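The Owls of Lokel Ridge Keep Late Hours

The net goes up at dusk, and after that there is mostly sitting. Lurdes Garcia has been catching saw-whet owls on Lokel Ridge for 12 falls, and she packs for it the way other people pack for a delayed flight: thermos, crossword, second thermos.

A northern saw-whet owl weighs less than a decent baked potato. It passes over this ridge every October in the dark, low through the trees, and most of the people asleep in the valley have no idea. To get one in the hand you play a recording of its call, a flat toot-toot-toot that sounds like a small truck backing up forever, and you wait.

"You stop hearing it after an hour," Garcia told me. I was there for five and I can hear it now. 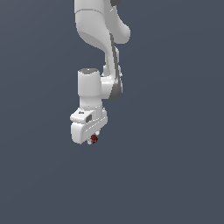 We checked the nets every half hour. The first round gave us a leaf. The second gave us a bigger leaf. Vasco Godinho, who drives up from Vosell with his own headlamp and strong views on everyone else's, said the wind was wrong. By the third round the wind had dropped, and he said that was wrong too.

Then, at a quarter to eleven, there were two owls in the bottom pocket of the north net, hung up side by side and clacking their bills at us. Godinho had the first one free before I had found my gloves. The owl looked at each of us in turn, as if deciding whom to report.

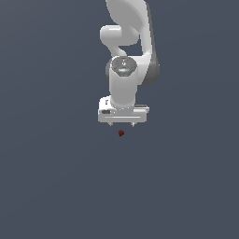

Back in the shed, things move fast. Wing, tail, weight, a puff of breath on the belly feathers to check for fat. Under a black light the newer flight feathers glow pink, and that gives you a fair idea of the bird's age. The band closes with a small click. Garcia reads the number aloud, Godinho reads it back, and the owl goes headfirst into a frozen orange juice can to be weighed — it fits as though the juice people had planned it.

The ridge's best season came to 710 owls. This one stood at 71 on the night I visited, and Garcia wasn't fretting. Good years follow good years for mice up north, and mice don't send word ahead.

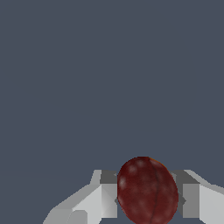

A dark red fruit between two gripper fingers.

One bird that night was already wearing a band. Garcia went quiet and turned it toward the lamp. It had been put on by Rosário Carvalho at the Drunora station, two ridges north, on an earlier trip south. Godinho wanted to call her right away. It was ten past one in the morning.

"She'll be up," he said, and she was. She had caught three leaves.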